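**Thursday, after lunch, equipment planning**

Okay, notes on the money before I forget what I decided and have to decide it all over again. The September order window is the only one we get before the move, so whatever isn't on the sheet by then waits until spring.

Big question first: one more arm or two? I went in wanting two (of course I did) and I've talked myself down to one, plus spares. The kitchen tasks are what we're buying for, and almost all of the stovetop work can be tuned in sim before we touch hardware. A second real arm would mostly sit there looking expensive while we fought over the one good bench!

Quotes so far:

- **Pruvham**: best price on the arm itself, but the gripper is a separate line and so is the cable kit. Fingers are sold in pairs. I asked for the all-in number and got the brochure again.
- **Katayama**: costs more, comes with the gripper and the mounting plate, and their support people write back the same day. Leaning this way.
- **Brarden**: only refurbished units left. Fine for teaching, I wouldn't plan a whole project on one.

Spare fingers are going on the list no matter who wins. I put down 3 sets at first and then bumped it to 20 pads plus the sets, because the pads are the part that wears out and they're cheap. If somebody thinks 20 is silly, come find me and we'll look at the old pads together.

Real range or mock-up? I keep going back and forth. A used electric range with a flat glass top is around $700 delivered, and then we'd need the right outlet on that wall, and I have no idea what the building charges for that. The Taltow mock-up panel has working knobs and no heat, plugs into nothing, and fits through the door. I think we start with Taltow and keep a line open for the real thing. Need to check their knob spacing against our sim model before ordering, otherwise everything we tune for reaching the back panel gets redone.

The other thing that bugs me is reach. The base placement we've been using in sim is comfortable for the front burners and I want to know how it does at the back with a pot in the way. If it's tight, then we want the taller pedestal, and that changes the shipping class too (ugh). So: run the reach sweep first, buy the pedestal second. There are 61 poses in the sweep file and it can go overnight.

To do:

- [ ] all-in quote from Pruvham, ask again
- [ ] ask Katayama if the mounting plate fits the taller pedestal
- [ ] knob spacing from Taltow
- [ ] call facilities about the outlet
- [ ] start the sweep before I go home 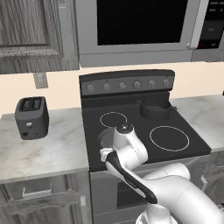
Also need to add a line for the bench power strip, I left it off the sheet again.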